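Vostedgate Forums > Hardware > Old Machines
Thread: Refurbished tower boards, are the "tested" ones worth anything?

ekkachai_c
I've been buying used office towers in small lots for a while, stripping them, cleaning them, and putting together working machines for people who only need email and a printer. The last lot came from a reseller called Roketti and every unit had a green sticker saying "fully tested." I'm starting to think the sticker is the only thing they tested.

Out of 16 towers, 3 wouldn't post at all. I tried another power supply, another stick of memory, pulled the coin cell, the usual. Their support person told me to "reseat the components." Which ones? All of them, apparently.

So before I buy again: does anyone believe a board can be checked properly at the price these people charge? And do you do the full teardown every time, or do you plug it in and hope?

thodoris_t
Plug it in and see. I don't strip a working machine. Every time you pull a processor you get another chance to bend something, and most of the faults I find are memory or a dead hard drive anyway. A teardown of a machine that boots is a hobby.

fereshteh.g
I disagree with Thodoris, at least for anything that sat in a warehouse. Old thermal paste goes like chalk. You can boot it fine, hand it over, and get it back in May when the weather warms up and it starts shutting itself off. I'd sooner lose half an hour now.

That said, I don't trust "fully tested" either. Tested with what? If they ran it for a minute with no load, that tells you the power button works.

ekkachai_c
Half an hour is optimistic for me, but yes, I'm on the teardown side. Case on its side, side panel off, processor out, blow the dust off the board, look at the socket under a bright light before anything goes back in. The blue expansion slots and the black ones get a soft brush. I leave the power supply where it is unless it rattles.

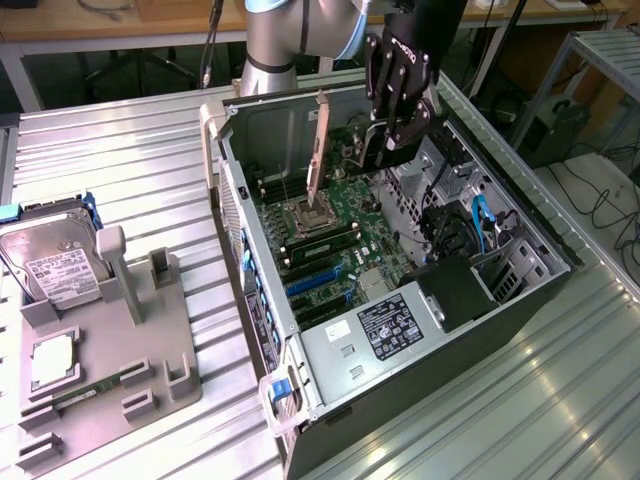 Lamai Thongdee would like to know why anyone leaves a socket open with the retention frame up with things hanging over the case. Close it or put the plastic cover on. One dropped screw and that's the board gone. I've done it, and I was only reaching across for a cable.

ekkachai_c
Fair. I don't have covers for most of these, they came with processors in them. I could close the frame over nothing, I suppose, but I never saw the point on a bench.

lamai_t
The point is the screw. Any old cover will do if it fits the socket, and a bit of clean card laid over the top is better than bare pins. If they are pins. What socket is it?

ekkachai_c
Not the same one across the lot, which is part of my complaint. They were sold as one model.

sekar_oei
Reading this with some doubt about the whole business. I bought 400 dollars' worth from Roketti two years ago and did the numbers afterward. Once I'd replaced drives and thrown out the duds, I could have bought better machines locally. Everybody in this hobby forgets to count their own hours.

Also, about cleaning the slots with a brush. Has anyone ever seen that fix a machine? I mean a machine that didn't work, then you brushed the slot and nothing else, then it worked. I've read that advice for years and I think people do it for comfort.

fereshteh.g
Memory slots, yes. I had one that beeped at me until I brushed out the slot. Same stick, same slot.

sekar_oei
You took the stick out and put it back in, though. That's reseating. You can't tell me it was the brush.

fereshteh.g
OK, I can't prove it was the brush. I'm still going to use the brush.

thodoris_t
Sekar is right and I'd go further. Compressed air, one stick of known good memory, a drive you trust, power on. If it posts, run a memory test overnight. If it passes that, sell it. The only exception I make is the fan, if it sounds like gravel.

lamai_t
And if the paste is dry? You won't hear that.

thodoris_t
You'll see it in the temperatures. Load it up, watch the number. If it climbs and keeps climbing, take the cooler off. If it doesn't, leave it alone. I don't replace paste on principle.

ekkachai_c
That's reasonable, I might try it on the next few. My problem is dust. Some of these came out of a print shop and there was a sort of felt under the cooler. No temperature test needed there.

On the dead ones, I've moved the processors to boards I know are good and two of them run fine. So it's the boards. Has anyone had luck sending boards back? The Roketti page says returns within a month "in original condition," and I've obviously had them open.

sekar_oei
No luck here. They asked for photos of the sticker, then photos of the socket, then said the socket photos were too blurry to decide. I gave up, which I think was the plan.

fereshteh.g
Try Dornell for single boards. I've ordered from them a few times. They don't claim anything is fully tested, they list what they checked, and the price is lower for the ones they didn't. I have no idea how careful they are, but at least the list says something.

thodoris_t
Dornell sent me a board with a broken memory clip. It was not on the list.

fereshteh.g
Did they refund it?

thodoris_t
Yes. Slowly.

lamai_t
Slowly beats Roketti. Ekkachai, send them socket photos with a ruler in the shot and daylight on it, and do it before the month is out. Take one with the sticker on the board in the same photo so they can't ask for it separately.

ekkachai_c
Doing that this afternoon. I'll cover the sockets with card while I'm at it. If they refuse, the dead boards go in the parts bin for heatsinks and clips, and I'll order one from Dornell and count the clips when it gets here.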